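Section 4: Positioning the tables and laying the cutlery

4.1 Before you start

The Malunham dining set is supplied as a main table and a side table with matching marble-pattern tops. Both frames must be assembled and tightened as described in Section 3 before anything is placed on the tops. Allow 500 mm of clear floor along every side used for seating.

Caution: Do not drag an assembled table over glossy tile. Grit caught under a leg will scratch the glaze. Lift the table at the frame with two people, never by the edge trim.

4.2 Positioning the tables

1. Place the main table first. Set it square to the longest wall or to any low cabinet behind it.

2. Check the top with a spirit level in both directions. Turn the leveling feet until the bubble is centered.

3. Place the side table to the right or left of the main table. It may stand parallel or be turned slightly, so that one corner points toward the main table. A turned side table is easier to reach from a seated position.

4. Route any cables on the floor away from the seating side.

Note: The side table is intended for small items such as a phone stand or a water jug. Keep these toward the back edge. The load on the side table must not exceed 9 kg.

4.3 Laying the cutlery

Wipe the top with a soft damp cloth and dry it fully. Water left under metal cutlery can leave marks that are hard to see against the veining until the light changes.

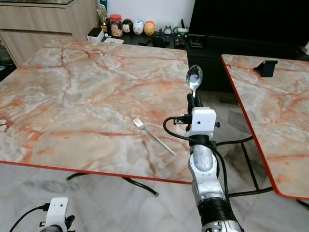
5. Hold each piece by the handle. Fingerprints on the bowl of a spoon show more than those on the handle and need a second polish.

6. Lay the fork to the left of the setting with the tines pointing away from the seat. Straighten it so that the handle is at a right angle to the table edge.

7. Lay the spoon to the right of the setting, bowl up, with the end of its handle level with the end of the fork handle.

8. Leave a gap of two fingers between the handle ends and the edge trim.

Caution: Lower the cutlery onto the top - do not drop or slide it. The surface coating resists normal wear but will chip under a sharp point.

4.4 Care of the edge trim

The trim is bonded at the factory. Clean it with Pusum neutral cleaner or mild soap and water. Solvents will soften the bond. If a section lifts, press it back, hold it with low-tack tape for one day and order repair kit 407 if it lifts again.

Check the leveling feet again after the first month of use, and each April after that.

Section revised by Negin Soltani, Tuesday, October 3, 2023.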